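Unit 6 — Workstation surfaces: zoning, liquids and power
Course handout, Facilities and Workplace Practice
Edton campus, session of Tue 20 April

Read before the session. Bring the blank desk plan from Unit 5.

6.1 Scope

This unit covers the flat working surface of a single-user desk and the small items kept on it. Drawers, shelving and under-desk storage were covered in Unit 4. Monitor height and seating are in Unit 8 and will not be discussed.

The word "surface" means the usable top of the desk, measured edge to edge, less any strip taken up by a fixed screen or clamp. "Resident item" means anything that stays on the surface overnight. "Transient item" means anything brought to the desk and expected to leave it the same day, such as a drink, a lunch box or a parcel.

6.2 The three zones

Zone A is the front band, within reach of the forearm with the elbow at rest. Writing, typing and mouse work belong in it. Under the Stoyanova layout used in this course, zone A is 400 mm deep.

Zone B is the middle band, reached with the arm extended and the back still against the chair. It extends from the rear edge of zone A for a further 287 mm. Drinks, a phone and papers in current use go in zone B, on the side of the non-dominant hand.

Zone C is whatever remains at the back. It is suited to resident items used a few times a day. On shallow desks zone C may not exist, in which case its contents move to a shelf. Do not shrink zone A to make room for them.

6.3 Resident items

Students tend to underestimate how many resident items they have. In the Risside walk-through last December, 1028 resident items were recorded on the desks of one office floor. Of these, 491 had not been moved between the first and second visits.

Sort resident items by frequency of use, then by height. Tall items go to the rear corners. A pump bottle needs clear space in front of the nozzle and enough room above it for the hand. A tissue box needs clearance over the slot only, so it may stand against a wall.

Jars with lids count as storage. Their contents are listed on the desk plan under the jar and do not get entries of their own.

6.4 Liquids

Containers are classed by how they close.

Class 1: screw cap, closed. May stand anywhere in zone B.
Class 2: flip or pump top. Zone C, upright.
Class 3: open cup, mug or glass. Zone B, on a coaster, never on the same side as a power strip.

A screw-cap bottle with the cap off is Class 3 until the cap is back on. Class 3 items are the usual source of damage to keyboards and wood finishes, and the rule on sides should be applied even when the cup is empty — people refill cups without moving them.

The coaster has two functions. It protects the finish, and it marks a position. A coaster that is not under the cup does neither, and is entered on the plan as a loose item.

6.5 Power on the surface

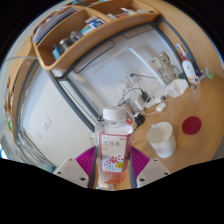
Power strips should be fixed under the desk or along its rear edge, with the cables leaving in one direction. Where a strip must remain on top, it is treated as an obstacle and drawn on the plan with a clear margin on all sides. The desk shown has a white strip on the wood with cables tangled at it, and a white cup and a dark red coaster on the same surface, the cup standing off the coaster. The label on the bottle reads 红豆水, red bean water, with the number 500; with its screw cap on it is Class 1. Tissue box, jar and lotion bottle are at the back and would be entered in zone C. Draw the strip first when you plan a desk of this type, then place the cup.

Adapters are drawn at full size, including the body that overhangs the socket. Cable slack is gathered with a reusable tie. The Nikoteck tray in the equipment room fits most strips and may be borrowed for the exercise.

6.6 Exercise

1. Draw your own desk to scale and mark zones A, B and C.
2. Enter all resident items, with height where it exceeds that of a cup.
3. Assign a class to every liquid container.
4. Redraw the plan with the power strip off the surface. Note which items change zone.

Hand in both plans on one sheet. Late plans are accepted up to the start of Unit 7.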